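"관객이 웃다가 멈칫하면 그걸로 됐다"
단편 코미디 'Gedora' 감독 인터뷰

상영 끝나고 로비 구석에서 급하게 만났다. 다음 회차까지 20분. 커피는 식었고 감독은 계속 서 있었다. 앉으라고 해도 안 앉는다. "앉으면 졸려서요. 어제 세 시간 잤어요."

'Gedora'는 망해가는 극장식 레스토랑 Courtois에서 하룻밤 동안 벌어지는 소동극이다. 마술사가 안 온다. 손님은 이미 들어왔다. 주방장이 무대에 올라간다. 줄거리는 그게 다다. 근데 웃긴다. 객석에서 진짜 소리내서 웃는 걸 오랜만에 들었다.

시작은 어디였냐고 물었다. "아버지가 옛날에 그런 데서 일하셨어요. 주방은 아니고 조명. 저는 초등학교 때 조명실 바닥에서 숙제했고요. 무대를 항상 위에서, 뒤통수만 봤죠." 그래서인지 영화에도 위에서 내려다보는 장면이 많다. 주방장의 정수리가 땀으로 번들거리는 컷. 거기서 제일 크게 터졌다.

제작사 Ident는 처음엔 장편을 원했다고 한다. 감독은 버텼다. "늘리면 마술사가 와야 되잖아요. 저는 끝까지 안 오는 게 좋았거든요." 시나리오는 13고까지 갔다. 5고쯤에서 마술사가 한 번 왔었다고. 문 앞까지 왔다가 주차 때문에 돌아가는 설정. "그건 지금도 좀 아까워요. 근데 찍어보니까 안 웃겼어요. 아무도. 촬영감독만 웃었나."

촬영은 6일. 예산 얘기는 안 하려고 하다가 결국 했다. 제작비가 600만원 모자라서 마지막 날 연회 장면을 통으로 바꿨다. 원래는 손님들이 전부 일어나 춤을 추는 장면이었다. 지금은 한 테이블만 춘다. 나머지는 그냥 밥을 먹는다. 나는 이쪽이 훨씬 낫다고 했더니 감독이 처음으로 웃었다. "다들 그래요. 그래서 더 속상해요."

음악은 Grudico라는 2인조가 맡았다. 아코디언이랑 드럼. 데모를 듣고 반나절만에 결정했단다. "드럼이 계속 반박자 늦어요. 일부러 그러는 건지 물어봤는데 대답을 안 하더라고요. 그냥 쓰기로 했어요." 영화를 보고 나면 그 늦는 드럼이 한참 머리에 남는다. 주방장이 카드를 떨어뜨릴때마다 꼭 한 발 늦게 울린다.

주연 배우 얘기. 연극만 20년 한 사람이고 카메라 앞은 거의 처음. 오디션에서 카드 마술을 시켰더니 너무 잘해서 떨어뜨릴 뻔했다고. 못하는 척을 해보라니까 그것도 잘했다. "진짜 못하는 사람은 손을 보는데, 이 분은 손님을 봐요. 미안해서. 그 눈이 너무 좋았어요."

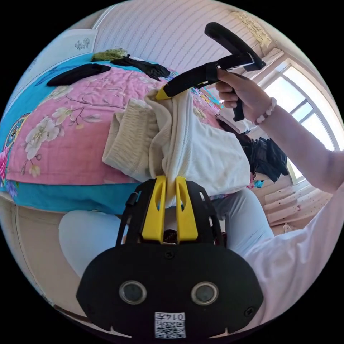
비평 쪽 반응은 갈린다. 옛날 슬랩스틱의 재탕이라는 말도 나왔다. 읽었냐고 하니 읽었단다. 두 번. "맞는 말이에요. 저 그런 거 보고 컸고, 숨길 생각 없어요. 근데 재탕이면 왜 안 돼요? 국도 두 번 끓인 게 맛있는데." 이 대목에서 스태프가 와서 시계를 가리켰다. 감독은 손만 흔들고 계속 말했다.

결말을 물었다. 스포일러라 자세히는 못 쓰지만, 불이 꺼지고 박수 소리만 들린다. 그게 진짜 박수인지 아닌지는 안 알려준다. "녹음 기사님은 알아요. 저도 알고요. 배우들한텐 말 안 했어요." 나한테도 안 말해줬다. 녹음 파일 이름이라도 알려달라 했는데 그것도 거절.

다음 작품은 12월에 들어간다. 이번엔 코미디가 아니라고 했다가, 바로 말을 바꿨다. "아니, 코미디긴 한데 사람이 안 넘어져요. 넘어질 것 같기만 해요." 배경은 지방 버스터미널. 매표소 직원 둘이 나온다는 것 까지만 들었다. 제목은 아직. Ident와는 또 같이 하냐고 하니 "돈 주면요" 하고는 상영관 쪽으로 뛰어갔다. 가방을 두고 가서 내가 들고 따라갔다.

관객과의 대화는 예정보다 늦게 시작했다. 첫 질문은 역시 마술사가 왜 안 오냐는 거였고, 감독은 차가 막혔다고 답했다.

2025년 10월 28일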